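Aug 19, 2018

**1/**
ok thread. moving out of the Hebden Street place after 11 years and I have Opinions about packing. typing this between boxes so forgive me

**2/**
start with the room you use LEAST. everyone starts with the kitchen and then eats cereal out of a mug for two weeks. I did this in 2000. learned nothing apparently, did it again in May when we thought the first lease was going through

**3/**
the first lease did not go through. long story. landlord in Wereck wanted the deposit in cash - no thank you

**4/**
big soft furniture goes last. you need somewhere to sit and swear
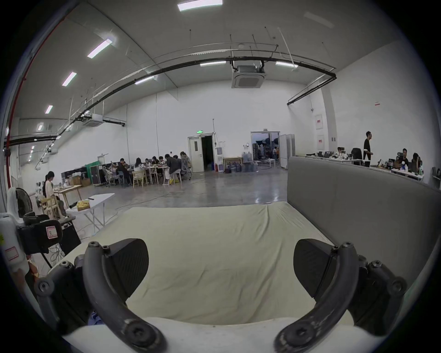 ## 5/ books

small boxes. SMALL. I don't care how strong your brother in law is. one box of cookbooks nearly took out the banister

also you don't need the 2 copies of the same atlas. pick one

**6/**
movers: got three quotes. Kereck was cheapest but couldn't do stairs?? a moving company. stairs. went with Clirov, they answered the phone and the guy didn't sigh at me

**7/**
Yaroslav Kobzar if you're reading this you still have my hand truck. I need it by tomorow. not mad. a little mad

**8/**
clothes. do a sort before you pack, not after. after never comes. I have a garbage bag of "sort later" from the LAST move and it's still tied shut

rule I'm using - if I have to talk myself into it, it goes

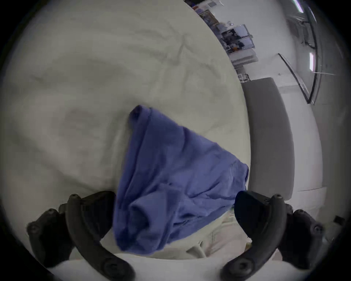
*blue one, bunched up*

**9/**
paperwork goes in the car with you. passports, lease, vet stuff, the weird envelope with the spare keys. do not let it near the truck. ask me how I know

**10/**
change your address early. the post office form took me 102 years and then it logged me out. electric company was fine. gym wants a letter. a LETTER

**11/**
someone asked about linens. fine

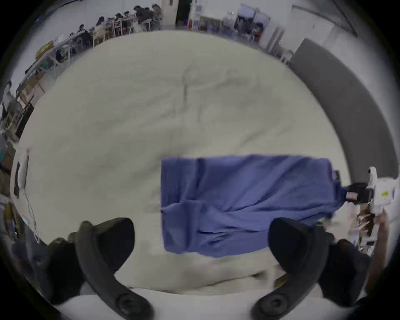
Sheets and towels are free bubble wrap, that's the whole trick. I haven't bought padding in years, plates go in pillowcases and lamps go in the good blanket. If it's big enough to be annoying then get a second person on the other end, one holding the corner up like with that blue cloth, and fold toward each other. Takes half the time. Keep one set out for the first night and put it in the car with the papers, becuase you will not find it otherwise

**12/**
last thing, take pictures of every wall and inside the oven before you hand over keys. our old place tried to bill us for a burner that was dead when we got there

ok the tape just ran out. brb store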